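Lucimara Meireles has finished the Wustuvdale Backyard 100 twice and failed to finish it four times, and it's the failures she wants to talk about. "Finishing, you just get a mug," she says. "The other ones I learned something. Mostly about custard."

The custard was at Clornau, the second aid station, where she stopped for two minutes and stayed for 40. She has since banned herself from sitting in anything with armrests.

Meireles took up trail running at 41, after her physio suggested something gentle. Her first race was the Driltton half, which she entered believing the elevation profile was a decorative border. These days she trains before dawn, walks every climb she can't see the top of, and is home by seven for a day of fixing other people's computers.

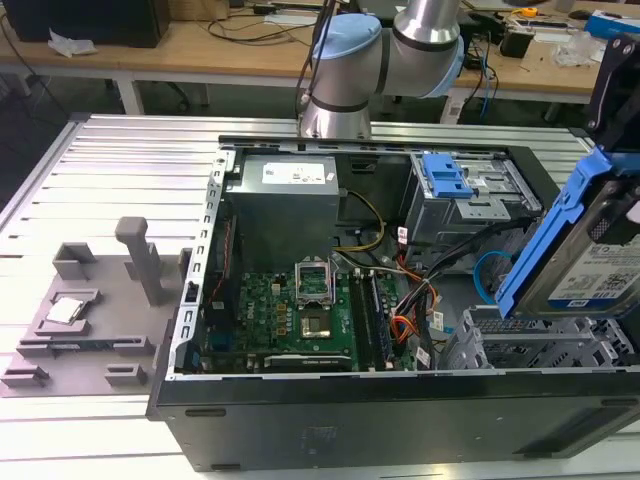
A desktop tower opened up on a worktable.

"People ask what I think about for 100 kilometres," she says. "My feet. Sometimes lunch. I had one good idea in 2 a.m. fog above Tavares and I'd lost it by the next gate."

Her advice to beginners is short on inspiration. Learn to walk fast uphill. Eat before you feel like it. Practise with the headlamp you're going to wear, on the hill you're going to hate. She doesn't own a heart rate monitor, having found its opinions discouraging.

In September she'll be back at Wustuvdale, number 208 in a field of more than 200, most of them younger and several of them, she suspects, sponsored. Has she got a goal time?

"Before they pack up the barbecue," she says. "They start scraping the hotplate on dusk. You can hear it from the last ridge. It's a terrible sound."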